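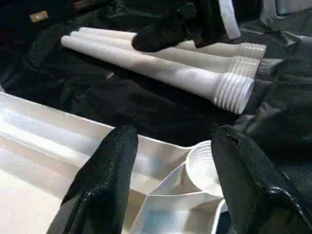
Three white tubes with threaded ends on black fabric.

Plavance (also Plavance course, Plavance evenings) is a course in money talk for couples. Started in the town of Vumholm, later run in Cuevas and a few other places. Deals with how partners speak about spending, debt and saving. No budgeting advice as such – the course leaves that to banks and books. Usually grouped with relationship education, sometimes with financial counseling, though it overlaps only partly with either.

Name

Origin unclear. Early flyers have "Plavance" with no explanation. Later ones have "the Plavance course". A claim that it comes from a street name in Vumholm is repeated in several places but has no source.

Background

Relationship education for couples mostly grew up around two subjects, communication and conflict. Money was normally a single session inside a longer program, often near the end, when attendance had dropped. The Stuvell family center in Vumholm ran a general marriage course of that type. Leaders there noticed couples staying late after the money session and asking for more of it. The session was pulled out and made into its own course.

First version was one long Saturday. Too long, according to the feedback forms. Changed to evenings the following year and has stayed that way.

Format

Three evenings, one week apart. Couples sit at separate tables and do not share with the room unless they want to. Leaders give a short talk, then hand out the exercise, then leave people alone for most of the hour.

First evening – family history. Each partner writes down what was said about money at home growing up, and what wasn't said. They swap pages and read in silence before talking.

Second evening – the present. Who pays for what, who decides, who knows the passwords. Accounts may be joint or separate, the course takes no position. A worksheet asks each partner to guess the other's answers first, which tends to be the part people remeber.

Third evening – one open disagreement. The couple picks it beforehand. Leaders suggest a small one. Partners take turns speaking, the listener repeats back, then they switch. Ends with a written note on when to talk next, and for how long.

Couples get a workbook, 29 pages, soft cover. A second copy is handed out on the first evening because partners fill in theirs apart.

Participants

Open to married and unmarried couples, any age. Engaged couples made up most of the early groups. Later on more retired couples, especially in Cuevas, where the course was listed in the same program as classes on pensions and wills. Not meant for couples in which one partner controls the other through money or threats. Leaders are told to refer those people on to individual help, and intake is done with each partner separately for that reason.
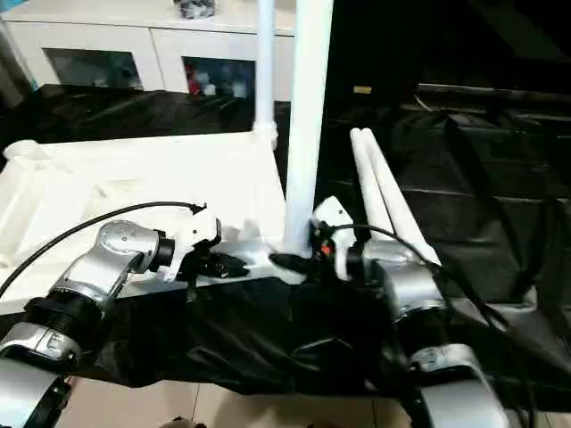 Two robot arms with white grippers, cables running along them.

Leaders

Always in pairs. Training takes two weekends plus one full course as an observer. No degree in therapy required, and leaders may not call themselves therapists on the basis of the training. Stuvell keeps the list of trained leaders. Renewal is every three years, with a refresher day.

Evaluation

Not much. One survey by Stuvell, 284 participants, questionaire sent out after the final evening. Most reported talking about money more often than before the course. Fewer said the talks had become easier. No comparison group and no later follow-up, so it says little about lasting effect. No independent study is known.

Criticism

Main complaint is that the course treats money trouble as a talking problem. Couples with too little income, critics say, need income or debt relief, and a calmer tone does not pay rent. Stuvell's answer has been to add a page of local debt advice contacts to the workbook. Some leaders have also objected to the guessing worksheet – it can bring out a hidden debt in the middle of an evening, with little time left to deal with it. The worksheet was kept, but moved to the first half of the session.

Fees have drawn some comment too. Charged per couple, reduced rate on request.

Related formats

A single-evening version for engaged couples exists, using the family history exercise only. An online version was tried and dropped, partly over couples sharing one screen and one keyboard. A version for adult siblings who handle a parent's finances is run in Cuevas under the same name, with different worksheets.

See also

Relationship education
Premarital counseling
Financial counseling
Active listening

Last edited Sunday, July 14, 2024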